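About Flisstead Community Tech School

We teach grown-ups and teenagers how to look after the things they own. Computers are a big part of it, but so are sewing machines, bikes, lamps, radios and the kind of kitchen mixer your aunt has had since before you were born. If it has a screw in it, somebody here has probably wanted to know what was behind that screw!

Flisstead started as an evening class with one teacher, one long table and a borrowed box of screwdrivers. Bereket Jemal had been fixing office machines for years, first at a small shop called Marquez and then on his own, and people kept asking if they could watch. He said yes so many times that he ended up with more watchers than chairs. A neighbor offered him the back half of a former carpet store on the corner, and that's where we still are. You can find the old carpet racks in the hallway (we hang coats on them now, and bike wheels, and once a canoe).

We have 183 students signed up this term, which still amazes us. The youngest are fourteen. The oldest group comes in the mornings and has been through nearly every course we run, some of them more than once, and they bring very good bread.

What we teach

Our courses run in blocks, and you can join a new block in September, January or March. Most people begin with First Tools, a six-session course that covers how to hold things, how to undo things without stripping the screws, how to read a simple wiring diagram and how to tell when you should stop and ask. There's no test at the end. You bring something from home that doesn't work, and you spend the last two sessions on it with a teacher nearby.

After that it branches out. Home Electrics is for lamps, plugs and small appliances. Wheels is bikes and strollers, plus wheelchairs whenever someone brings one in. Thread and Motor is our sewing machine course, and it fills up faster than anything else we do, so please write to us early if you want a place. Computers Inside and Out goes from cleaning and basic upgrades all the way to building a working desktop from used parts.

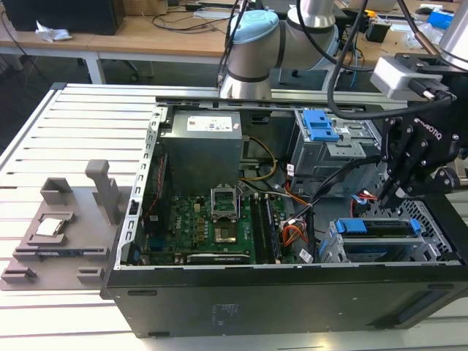
We also run a course with no tools in it at all, called Paper Trail. It's about warranties, manuals, spare part numbers and how to write a clear letter to a manufacturer. It sounds dry, I know! But the people who take it come out beaming, and one student got a replacement door seal for an oven that was older than her son. She brought the letter in and we framed it.

How a session goes

Doors open half an hour before class, and the kettle goes on then too. Each session starts with ten minutes of show and tell, where anyone can put a problem on the table and ask the room. Then we work. Teachers move around, and we ask everyone to keep their own hands on their own repair. A teacher will point and explain and sometimes draw you a picture, but you do the turning and the lifting. It's slower, and we love it that way.

We finish with notes. Every student gets a notebook on the first evening and writes down what they opened, what they found and what they'd try next time. Some of our longtime students are on their fifth notebook, and a few have left their old ones on the shelf by the door for other people to read. There is a whole page in one of them about a toaster spring. It's wonderful.

The parts room

Behind the main classroom is a small room full of drawers. We have 1015 of them, every one labeled by hand, and they hold everything from lamp switches to bobbins to brake pads. Students can take what they need for a class project for free and we ask that they put something back when they can. The drawer units came from Altex, a hardware wholesaler that was moving out of town, and it took us a whole weekend and a lot of pizza to carry them in. Flandex, the fabric shop across the road, gives us their worn scissors and machine feet, and our sewing students sharpen and sort them.

If you have tools or parts to give, please call before you bring them. We're happy to have hand tools, bike parts, cables, desktop computers and sewing machines. We can't take televisions, refrigerators or anything with a fuel tank.

Who we are

Bereket still teaches First Tools himself, every block, and he still does the same opening talk with the bent paper clip. Alongside him we have four part-time teachers and a changing group of helpers who were students here not long ago. We think that's the best part of the school. The person showing you how to true a wheel may have learned it last spring, and they remember exactly which bit was confusing.

What it costs

A six-session block is $60, and that includes your notebook, the use of all tools and as much tea as you like. If that's hard to manage, tell us and we'll work it out with you, with no forms to fill in. We keep 2 free places in every course, and we would much rather see them used than empty.

This year we're raising money for a ramp at the back entrance and better lights over the workbenches. We need $400 more for the lights, and the ramp comes next.

Visit us

You're welcome to drop in before you sign up. Come to the corner door with the green handle, ring the bell twice (it's a quiet bell, we're working on it) and someone will show you around. The best time is 5:30 in the evening, when one class is packing up and the next is coming in and there are usually three or four conversations going about the same broken vacuum cleaner.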